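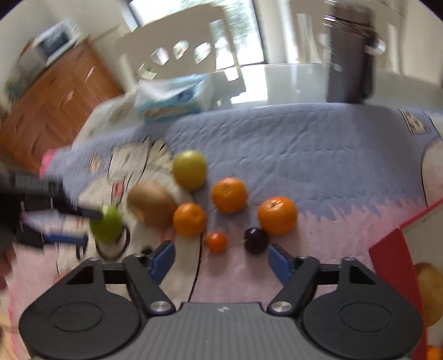 1/ The Skunari Shared Workshop is pleased to provide an update on its hand-held gripper build. The project began in December as a home undertaking by two members and is now supported by the workshop as a whole.

2/ The purpose of the build is to record how a person picks up and moves everyday items, so that a bench-mounted arm can later be taught the same task. Members work with one gripper in each hand.

3/ The current task is sorting fruit. Mandarins were chosen first for their size and colour. Smaller pieces, such as cherry tomatoes and dark cherries, were added once members were comfortable with the trigger.

4/ Small items remain the most demanding. A mandarin will tolerate a poor approach. A cherry will roll, and members are asked to open the fingers wide and come in low, with one tip on either side of the fruit.

5/ The blue pads inside the fingertips are the ninth version. Earlier pads were too firm and marked soft produce. The present pads were cast from a Stelton rubber compound and should be checked for tears before each session.

6/ Members have asked about working over a patterned cloth. The workshop's view is that a plain grey mat produces recordings of limited use in a real kitchen. Household cloths, creases included, are welcome. Please launder them before bringing them in.

7/ The pivot screws require attention. Two members reported play in the linkages after long sessions. Please tighten the screws by hand only. The Antoniadis driver kept in the tool cupboard is set too high for this purpose and has stripped one thread already.

8/ To date, 65 recordings have been accepted. Almost 7 hours of further material is awaiting review. Recordings are most often returned because the operator moved too quickly and the fruit was blurred at the moment of contact. A slower pace is requested.

9/ Printed parts for a third gripper are on order through Britell. Assembly will take place on the long bench at 6 pm on the evening they arrive, and members will be notified by email.

10/ Files for the finger linkages and pad moulds are in the members' folder. Comments on the pad thickness are particularly welcome and may be left in reply to this thread.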